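Search this site
Enter your keywords

Gripper Fault in January: What Happened and What Has Changed

Many of you have asked why the handheld units were out of service for most of January, and a few of you heard versions of the story that were not correct. This item covers what we know.

The Holus project records people doing household cloth work with a gripper in each hand. The recordings are used to train the folding arm at the Mercado Street lab. Since the project began we have logged 1,997 sessions with no injury. The next session ended with a pinched finger.

Loredana Sartori was pressing the seat of a pair of trousers flat when the left gripper closed without the trigger being pulled. She had her right hand out of its gripper at that moment and was straightening a seam with her fingers. The jaws closed on the tip of her index finger and stayed closed. She pulled the connector on the cable, the jaws went slack, and she got her finger out. She was wearing work gloves. She had a bruise and a sore nail and was back at her desk the next day.

Benedetta Mancuso took the unit apart that afternoon. She first suspected the trigger spring, which has given us trouble before, but the spring was fine. The fault was in the cable. Where it enters the housing, the outer braid looked normal, but two of the conductors inside had worn through their insulation and were touching when the cable bent a certain way. The controller read that as a full trigger pull. Once it had that signal it held the jaws shut, as it is designed to do when someone is gripping something heavy.

We then pulled every unit from use and checked all 49 cables on the shelf and in the field. Three more showed wear in the same place. All three had been used mostly for large items such as bedding, where the operator reaches across the work and the cable is bent hard again and again. None of them had failed yet.

The cables were supplied by Brallance with a stated life of 3,000 hours. We do not think the supplier is at fault. That figure is for a cable with a strain relief at the housing, and we had left the strain relief off to save weight. That was our decision, made two years ago, and it was not written down anywhere that a new person would find it. Benedetta found it in an old email.

A second problem came out during the review. The software limit on closing force was set at the level we use for bench tests. It should have been lowered before the units went out to people's homes, and the checklist had no line for it. The checklist now has one.

The units went back out at the end of the month with these changes:

Each cable is strapped to the housing so that the bend falls farther down.
Cables are replaced at 200 hours, whatever they look like.
The controller opens the jaws if it sees a trigger signal with no movement of the trigger itself.
Closing force is set to the lower limit at startup and cannot be raised from the handset.
Bare hands and gloved fingers stay away from the jaws while the unit is powered. If a seam needs straightening by hand, disconnect first.

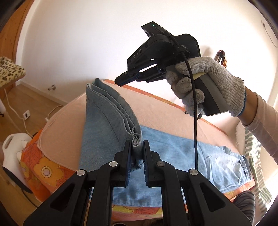
The last rule has been the least popular. Denim in particular does not lie flat easily, and several operators have told us that stopping to disconnect adds time to every garment. We know it does. Session targets have been lowered to allow for it, and no one will be asked to make up the difference.

If a jaw moves when you did not ask it to, even slightly, stop and disconnect the cable. Put the unit in its case with a note and call the Atton office. Please do not try it again to see whether it repeats. Two operators told us during the review that they had felt a twitch in the weeks before the incident and had put it down to their own grip. Those reports would have helped us.

Spare cables can be picked up from Benedetta's bench on any working day. Bring the old one with you, since she is cutting them open and keeping a record of the wear.

Last updated: 15/03/2019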